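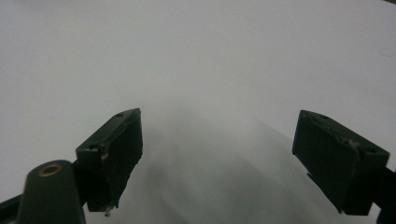 Pale grey, finally.

April 20, 2021

Quick one tonight, dinner's on and I've got paint in my hair.

So the bench top. Regular readers (hi Mum) will remember the saga from October, when I pulled the old laminate off the garage workbench and found glue underneath that would not die. Scraped it. Sanded it. Swore at it. Left it under a tarp all summer and stacked camping gear on top.

Anyway. Neville Sedgwick from over the road lent me his good sander and I got stuck in again. Two arvos and the glue was gone. Filled the gouges, let it go off, sanded back, vacuumed, wiped down with metho. Then primer. Then colour.

The colour took longer than the sanding tbh. Ikhsan wanted white. I wanted something that wouldn't show every pencil mark and drip of tea. We got 5 sample pots from the hardware place in Kivport and painted squares on an offcut and stared at them for a week. The one we settled on goes a bit lavender in some light, a bit green in other light. Ikhsan says that's just what grey does. Fine.

Few notes for anyone doing the same:

Foam roller, small one. The fluffy ones leave orange peel.
Don't rush the recoat. I did on the first go and it draged.
Light sand between coats, worn paper is best.
Close the roller door or you'll be picking gumnuts and moths out of it.

Still to do — clear coat, put the vice back on, and sort the drawers underneath, which are full of Borkley screws in 9 different jars, none labelled. Also a power board at the back so I can stop running the orange lead across the floor.

Thinking of a lip along the front edge too so things stop rolling off. Neville reckons it'll just get in the way when I'm planing. He's probaby right. Anyone got one on theirs? Let me know in the comments.

Right, rice is boiling over. Drawers next time.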